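Itziar Carretero
Hilo sobre la bandeja de trabajo, que en junio me preguntasteis varias veces por el montaje y siempre contesto a trozos.

1/ Mesa negra. Antes trabajaba sobre tablero claro y perdía el contorno de todo lo blanco.

2/ Encima va la bandeja blanca de borde grueso y levantado. El borde sirve de tope: una pieza que se desliza se queda dentro.

3/ El rebaje negro ocupa casi toda la parte izquierda y central. Lo limpio con paño seco de microfibra. El alcohol me dejó cercos en el anterior.

4/ Lijado de cantos: grano 400 en seco, luego 1000 con agua. Con 120 se come la arista. Urszula Sowa lo hizo así en la primera y hubo que repetirla.

5/ Las piezas en espera van a la derecha, fuera del rebaje. Lo terminado, al cajón. No se apila nada sobre el borde.

6/ Fondo verde liso. Probé gris y azul; con el verde separo mejor los blancos en las fotos de inventario.

7/ Coste de la bandeja, unos 890 con el corte incluido. El proveedor fue Litau. Pacheco daba menos plazo, pero no hacía el rebaje a medida.

8/ Así está ahora, con un bloque blanco a la derecha y una pieza baja al lado, cerca del borde trasero.

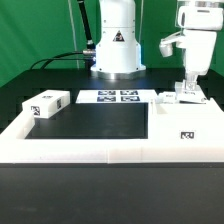 9/ ¿Con qué se fija la bandeja a la mesa para que no se mueva?
Con cinta de doble cara fina en las cuatro esquinas, por debajo. Se cambia cuando pierde agarre y el resto se quita con rasqueta de plástico.

10/ Iker Lorente me pide el plano del rebaje. Lo subo cuando corrija una cota del lado corto.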